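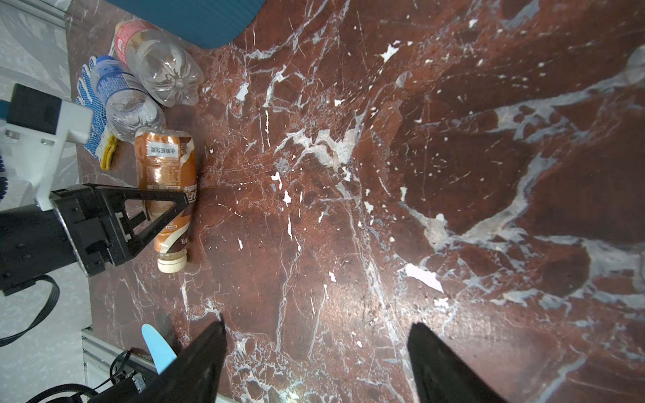 Journal Garden Letters About Search

Journal > September > Tuesday, late

Third night in a row awake at four, so I may as well write. The cause is the choir. I have been a member of the Belmonte Community Singers for two years on the understanding that I stand in the back row of the altos and move my mouth, and now Rosalinda Pascual has given me a solo. It's eleven notes. I have sung them to the shower, the dog and the drive-through at the bank.

Rosalinda says I have "an honest voice," the sort of thing people say about soup. She wants me on page 30, right after the tenors finish whatever it is they do on page 29. Jhun Galang was supposed to have it but his sister is getting married in Kaston that weekend, and he has been so cheerful about missing it that I suspect him of arranging the wedding.

I tried recording myself on my phone this afternoon. I sound like my aunt calling people in to eat. I played it twice more in case it improved.
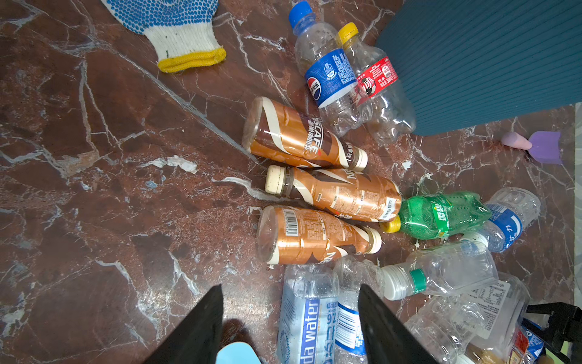

Anyway, the eleventh note is the trouble. The first ten sit close together like people on a bus, and then there's a jump, and I have to hold the top one for four beats while the piano goes off somewhere without me. At rehearsal I held it for two and coughed for two. Rosalinda wrote something in her score in pencil. I have been thinking about that pencil ever since.

The hall seats 353. Last spring we sold 66 tickets and eight of those were to my mother, who likes to put her coat down. So the odds of being heard by anyone who isn't related to a soprano are small, and I'd find that more of a comfort if Mom hadn't called tonight to say she's bringing her whole water aerobics class.

Dog is up now. He left the room when I hummed. Need to buy lozenges, return the black skirt, and ask Jhun if the wedding could use another guest.

Recent entries
The black skirt question
Mom and the parking ticket
Two hours in Grellau
What the altos think of the tenors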